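The Long Way Back to the Starting Line

5 Feb 2020

The stadium steps in Junolwood have seen plenty of sore legs over the years, but this winter they have a new set of regulars. At six in the morning, before the school buses start rolling, the members of the Viler running club climb them in the dark, turn at the top and walk back down. Walking down is a rule. Most of them are coming back from an injury, and the club is built around that.

Viler began as a rehab group for high school distance runners who had been told to rest and had no idea how to do it. Anyone who has been a teenager with a stress fracture knows the feeling. Your teammates are out on the trail and you're in the bleachers holding somebody's sweatpants. The club gives those kids a place to show up, a log to fill in and, best of all, people to complain with!

The training is slow on purpose. New members spend their first three weeks in the pool or on a bike, and the first run is a single lap of the track. One lap! You would think it was a state final from the noise the others make. After that the distance creeps up, and every runner keeps a paper notebook with sleep, soreness and mood written down before the miles are.
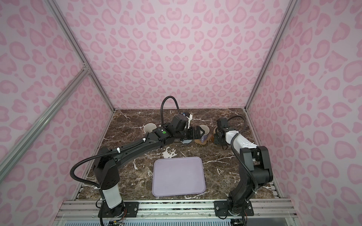
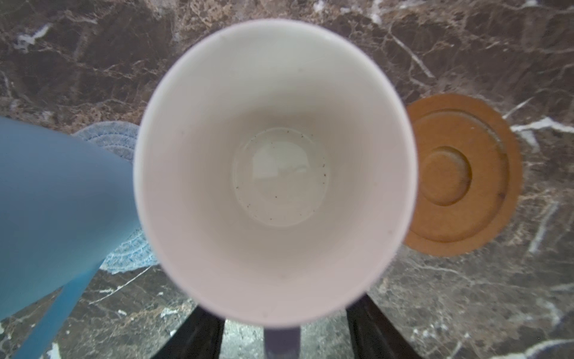
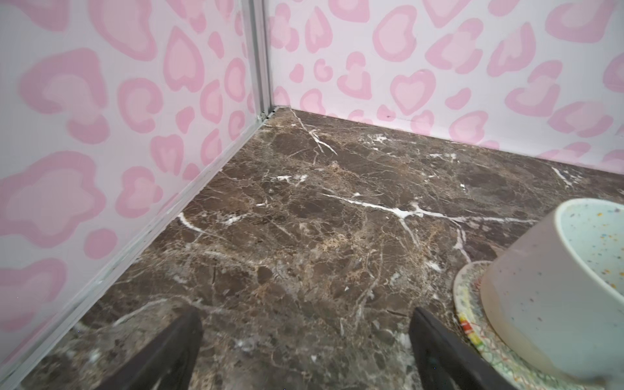 The notebooks are where things get interesting. The coaches read them every week, and they care a lot more about the mood column than the pace column. A kid who writes "fine" five days in a row gets a conversation. A kid who writes half a page about hating the stationary bike gets a laugh and a different bike. It's a simple system, and I wish my own track team had used it back when I was icing my shins in a trash can and telling everyone I felt great.

The big date on the calendar is the Bidolberg Relay, a muddy cross-country race that goes up one side of a hill and down the other. Last year 476 runners finished it, and the club's team came in 70th on a course that was mostly puddles. They were thrilled. Every member of that team had missed at least one full season, and one leg of the relay was run by a senior who hadn't raced since freshman year.

This time they want to do better, and they have been working on the Brynjólfsdóttir, the long climb that everybody in the area shortens to "the Bryn." It rises 1000 feet, with a flat stretch in the middle that tricks you into speeding up. The club's advice is to shake out your arms there, take a few easy breaths and let other people make the mistake.

I joined them for a session on the lower part of the hill and got dropped almost at once, very politely. What stayed with me was the chatter. They talked about chemistry homework, bad playlists, whose calf was tight and whose wasn't — and then the grade kicked up and all you could hear was shoes on gravel. At the top they waited until everyone was in, put their jackets on and started the walk down.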